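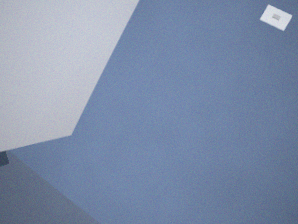 Colour and Surface in Small Rooms
Handout 4: Choosing and testing a wall colour
Course tutor: Danica Todorova
Evening course in home decorating, Tuvstead

Please read this handout before the next meeting and bring it with you. Sections 3 and 4 are the ones we will use in the practical work. Section 5 is for those who asked me about older walls.

1. What we covered last time

We spoke about the three words which are used for describing a colour: hue, value and strength. Hue is the family of the colour, for example blue or green. Value is how light or dark it is. Strength is how far it stands from grey. Most mistakes which people make in a small room are mistakes of value. They choose a hue they like, but it is two or three steps darker than the room can carry, and then they say that they do not like blue any more.

Tobiloba Obi asked if a dark colour always makes a room look smaller. My answer was too short, so I will give a better one. A dark colour makes the limits of the room less easy to read, especially in the corners. In a room with good daylight this can be pleasant and even make the far wall seem further away. In a room with one small window the same colour can feel heavy by four o'clock in the winter. So it depends on the light and also on the hours when you use the room. A bedroom and a kitchen are different in this respect.

2. Blue and grey-blue

Blue is asked for more often than any other colour on this course, so we take it first. A strong blue is difficult on four walls. A muted blue, with some grey in it, is much easier to live with, and it accepts white woodwork and pale doors without a hard contrast.

Two things should be remembered. First, a blue with grey in it changes a lot between morning and evening. Under a warm lamp it loses part of its blueness and may look green or simply grey. Secondly, a white next to a blue wall will itself look a little coloured. If you have a cool white, it can take on a lavender look. Some people like this. If you do not, choose a white with a small amount of yellow in it and put both samples side by side on the wall before you buy.

Large plain walls show everything. Where there are no shelves or pictures, the eye goes to the switch, the socket and the line where the wall meets the ceiling. Spend your time on these edges. Take the cover plates off if you are allowed to do it and if the electricity is switched off at the main board. Painting carefully up to a plate is possible, but the next person who changes the plate will find a line of the old colour.

3. Making a test board

Do not paint your samples directly on the wall. The old colour around the sample will mislead you, and a thick edge of sample paint can be seen later through the final coats.

You need a piece of stiff white card, 60 cm on the longer side, a small roller and a sample pot. Paint the whole card except for a border of white. Give it two coats and leave it to dry fully between them. The drying time is printed on the pot, and you should follow the pot and not your neighbour.

When the card is dry, fix it on the wall at eye level. Look at it in the morning, at midday and in the evening with the lamps on. Then move it to the wall opposite the window and do the same again. Write down what you see each time. Memory for colour is poor, mine also.

Jasmina Ristić brought a board last term which had been bent and stood in a corner, so that the two halves faced each other. I recommend this. Two walls of the same colour reflect on each other and the corner becomes stronger than either wall alone. A flat card cannot show it.

4. Working out the paint

Measure the length of each wall and add them together. Multiply by the height. Take away the doors and windows. Multiply what is left by the number of coats, then divide by the coverage given on the tin.

Worked case. The walls, after doors and windows are taken away, come to 52 square metres. Two coats give 104 square metres. The tin says 10 square metres per litre. 104 divided by 10 is 10.4 litres. Bare plaster will take more in the first coat, so add 15 per cent if the wall has never been painted. This makes 11.96 litres, and you would buy 12.

If you buy several tins of a mixed colour, pour them together into one large bucket before starting. Tins mixed on different days may not match exactly. When this cannot be done, change from one tin to another at a corner and never in the middle of a wall.

5. Older walls

Wash first, then repair, then sand. Many people sand first and push the grease into the surface. For old distemper, which comes off on your hand like chalk, you must wash it away or seal it, otherwise the new paint will come off together with it. Paint from very old houses may contain lead. Do not dry sand it - ask me before you begin.

6. For next time

Make one test board in a colour you would really use. Measure one room at home and do the calculation from section 4 for it. Bring the figures on paper, also when you are not sure of them.

Tien-fu Chow will have the spare rollers and card for anybody who could not get them. We continue in January with ceilings and woodwork.

D. T., 16 December 2024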